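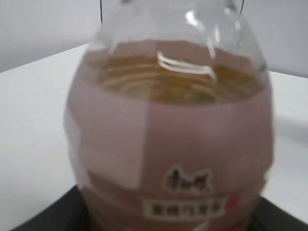 Wrap label on one of the bottled drinks, with the amber liquid showing above it.

March
Ukinora Project Office

Progress report to the Burneck Fund: bottle opening and label reading, second period

This report covers work on the Ukinora packaging study since our first report in the spring. It follows the headings in the grant agreement. Spending is reported separately on the fund's own form.

Purpose

The study looks at how easily a single-serve bottled drink can be handled by someone with reduced grip, and how easily the label can be read while the bottle is being held. The two questions were put together because they come up together. People hold the bottle low to steady it, turn the cap, and then look for the ingredients or the date, which on many bottles is under the holding hand.

The agreement asks for results on three bottle formats: a ribbed-neck bottle with a full wrap label, a square-shouldered bottle with a short label, and a plain round bottle with a front and back label. The first format has taken most of the period.

Work completed

Purchasing is finished. We bought 386 bottles across the three formats, all from ordinary shops and importers. Storage is in the cupboard at Thorlacius, on the lower two shelves, sorted by format and then by colour of drink. We had planned to keep part of the order in the cold room, but condensation loosened some of the paper labels in the pilot and everything is now kept at room temperature. The cold tests are done as a separate batch and brought out only when needed.

The worktable has been moved against the grey wall and stays there. The white top makes it easier to judge the fill line and the edge of a clear label, and it wipes down quickly after a spill. We tried a dark mat for a short time. It hid drips, and two bottles were recorded as clean when they were not.

We have now recorded 579 trials. A trial is one attempt at one step, so a single bottle can account for several. The steps are steadying the bottle, gripping the cap, turning it to release, removing it, and putting it back on. Replacing the cap was not in the original plan. It was added at the fund's request and has been worth doing, as a cap put back crooked will often feel tight while still leaking when the bottle is laid down.

Bottles are tested full. A full bottle is heavier and steadier than a half-empty one, but the wall gives when it is squeezed, and on a full bottle that pushes the drink up

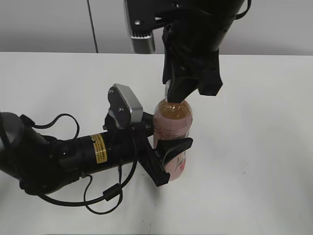 towards the opening once the cap is off. The amount lost is small. It is still the complaint we heard most often in the interviews, mainly from people who open drinks over a lap or a keyboard. Holding lower down, on the labelled part of the body, reduces it on the first format. On the square-shouldered bottle the difference is much less clear and we are not ready to report it.

Findings so far

Where the bottle is held matters more than we expected. With a low hold, the bottle tends to lean when the cap is first turned. With a hold at the shoulder it stays upright, but there is less room for whatever is turning the cap and the two get in each other's way. A hold at mid-body is the best compromise for the ribbed-neck format. We will include this in the handling sheet.

Caps with ridged sides are easier to turn than smooth ones, as the earlier literature says. Ridge height seems to count for less than cap height. A short cap leaves little to hold on to even when the ridges are deep. Most of the short caps in our sample were on the plain round bottles.

The first turn is the hard part. Once the tamper band has broken, nearly all caps come away without trouble. We had set a limit of a 90 degree turn before a trial was marked as released, and this has held up well except on a few caps where the band stretched instead of breaking. Those are marked separately in the sheet and have not been included in the averages.

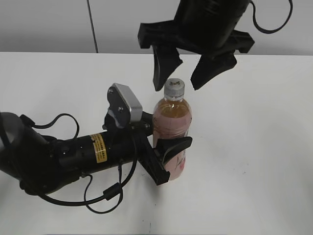

Ribbed-neck format with the cap on. The fill reaches almost to the cap, with a small gap of air.

Clear shoulders are useful. With the label starting below the shoulder, the drink itself can be seen and the fill line checked without picking the bottle up. Coloured drinks make this easier again. We had trouble judging the fill line on the water and on the pale cordials, and for these we now put a sheet of dark card behind the bottle.

Labels

Label work is behind the opening work. The reading tests were held up while we settled what to do about languages. Several of the drinks are imported and carry Chinese text, and our first form only allowed for English. The revised form records the language of the brand name and of the small print separately. It also asks whether an importer's sticker has been added and, if so, what it covers.

Two points can be reported now. Wrap labels in soft colours, such as pinks and pale greens, are liked in interviews but can be hard to read where the small print is close in tone to the background. A white panel behind the small print helps a good deal. The second point is that the curve of the bottle hides more than the flat artwork suggests. A line of text that runs a third of the way around the body can't be read without turning the bottle, and turning it is exactly what some people find difficult.

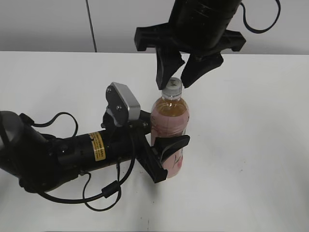
Wrap label with floral or leaf-like markings towards the base, below a clear shoulder and white screw cap.

We have not yet looked at date marks. On some bottles they are on the cap, on others on the neck or the label, and a few have more than one. Werketti has offered to lend a magnifier with a built-in scale for this and we have accepted.

Problems and changes

A carton of the square-shouldered bottles arrived dented. The supplier replaced it, but the second carton came from a different production run with a slightly looser cap. We are keeping the two runs apart. This will leave fewer bottles per group than we said in the plan, and the wording of the final report will need to allow for it.

The recording sheet was changed partway through the period to add the cap replacement step. Earlier trials have a blank in that column. They have not been filled in from memory.

Opened bottles are emptied, rinsed and put out for the container deposit. Caps are kept in labelled bags. The refund is small and goes back into the supplies line.

Next period

We will finish the square-shouldered bottles first, then the plain round ones. Reading tests on the wrap labels will run alongside, using the revised form. The cold batch is planned for the last part of the period so the cold room is only needed once.

A draft of the handling sheet for the ribbed-neck format will be sent to the fund before printing. It fits on one page at present. We would like comments on whether the grip drawings are large enough, and whether the sheet should also be supplied in simplified Chinese. Translation is not in the current budget — a quote has been requested and will be sent on with the draft.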